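Pre-session safety walk — desk site 3, hand-held gripper demos
Wevberg grasp study, home desk round
Filled in Friday, before the afternoon block. Comments are typed up from paper, sorry for the shorthand.

Marks: OK / FIX / WATCH / N/A

Part A — Hand-held unit
A1. Finger pads seated, ribs not torn — OK. Both magenta pads good.
A2. Mounting plate screws tight — OK. Left one needed a quarter turn. Add thread locker to the kit, we keep saying it.
A3. Fingers open and close without rubbing — OK
A4. Lens wiped — OK. Wiped twice, greasy.
A5. Wrist strap on operator — FIX. Strap was left in the Zollby case. Got it, on now.
A6. Battery charged and not swollen — OK

Part B — Desk and work area
B1. Monitor stable on its base — OK. Nudge test done, no rocking. Big curved panel, so keep the fingers low on approach. Screen stays off for the whole block (changing light on the screen hurt tracking in the June pilot).
B2. Mouse off the pad and on bare wood for the start pose — OK
B3. Glass or open drinks in reach — OK, none. Jar at the right end has its lid on. Leave it where it is, it's clutter for the method and counts as a fixed item.
B4. Loose cables — WATCH. Black and white cords all over the back of the desk. Operator stays in front of the monitor base, no reaching behind it. 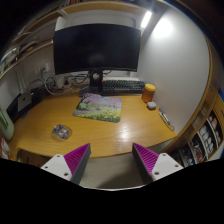

Photo: Wevberg field notes, desk site 3

B5. Outlet and plugs — WATCH. Plug is in the wall outlet behind the desk. Not our gear, don't unplug. No demo goes near it.
B6. Shelf overhead — WATCH. Tall operators lift the unit up and back when they reset. Warned both. Reset is down and toward you, never up.
B7. Glare — WATCH. Bright spot on the wood in front of the pad. Not a hazard but goes in the log, see Part D.
B8. Floor clear where the operator stands — OK. Walked it.
B9. Thin item along the right edge of desk — WATCH. Easy to knock off with a sleeve. If it falls, stop the take, put it back, start over.

Part C — Operator
C1. Sleeves pushed up, no lanyards — OK
C2. Knows the stop word — OK
C3. Break every 21 takes — OK, agreed. Last site we let it slide and got sore thumbs and sloppy grasps in the same stretch.
C4. Second person in room — OK

Part D — Method checks (the part that keeps getting skipped)
D1. Start pose: gripper square to front edge of desk, fingers open, target ahead of the gap. Hold still for a 2 count before moving in.

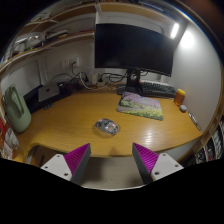 Start pose check, item D1. Mouse ahead of the gap.

D2. Grasp from the sides of the mouse, not front to back. Clear shell is the hard case in this round, depth comes back patchy on it. Don't help it by going slower than normal.
D3. Place on pad, open, back straight off. No dragging.
D4. Bad takes stay in and get flagged. Do NOT delete. We need the misses for the recovery set.
D5. Glare notes. Mark every take where the bright spot sits next to the target. Across the earlier sites we have 219 takes and the glare ones replayed worse on the D'Amico arm, roughly one extra miss per short run. Too few to call it a result yet. Huda baseline shows the same lean but it was trained on matte objects so don't read much into it.
D6. Don't tidy between takes. Small shifts in the clutter are fine and wanted. Only the fixed items go back to thier spots.

Open items
— Spare strap for each case
— Thread locker (again)
— B4 and B5 should be one line on the next version of this form
— Ask whether the glare flag can be a button on the unit, paper log is slow and people forget
— Put tape marks on the floor for D1, taking them up after

Cleared to run: yes, with the WATCH items read out loud to both operators frist. Redo Part A after the long break, Part B only if something on the desk got knocked.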